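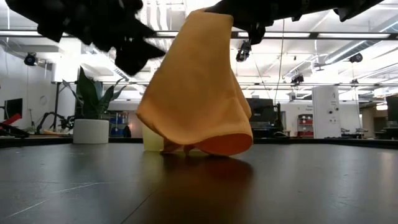
Stulline is a small service for musicians who want their finished songs mastered before release. You send a stereo mix, and one of our two engineers prepares it for streaming, CD or vinyl. If you also need a simple cover for your single, Felista Masanja can make one from an ordinary photo: an orange cloth hanging in loose folds, with a pale cup behind it, is enough for a good square cover. Below are the questions we receive most often.

Which file should I send?
Please send a WAV file, 24 bit, at the same sample rate as your project. We can work from an MP3, but the result will be weaker.

How loud should my mix be?
Leave a little space at the top — peaks at −4 dB are fine. Please remove the limiter from your master channel. If you like its sound, send us both versions.

How long does it take?
A single is normally ready in 2 working days. For an album, please write to Aurel Mocanu first, so that he can keep the time free for you.

Can I ask for changes?
Yes. The first two revisions are included in the price. If you change the mix itself, we must count it as a new song.

Do you master for vinyl?
Yes, but we do not press the records. The smallest order at the pressing plant we use is 300 copies.

Do you keep my files?
We keep them for one year after delivery. Then they are deleted, so please make your own copy.

Who owns the master?
You do. We ask for no royalties, also when your song gets more than 1000 plays.

Last updated: 7/22/20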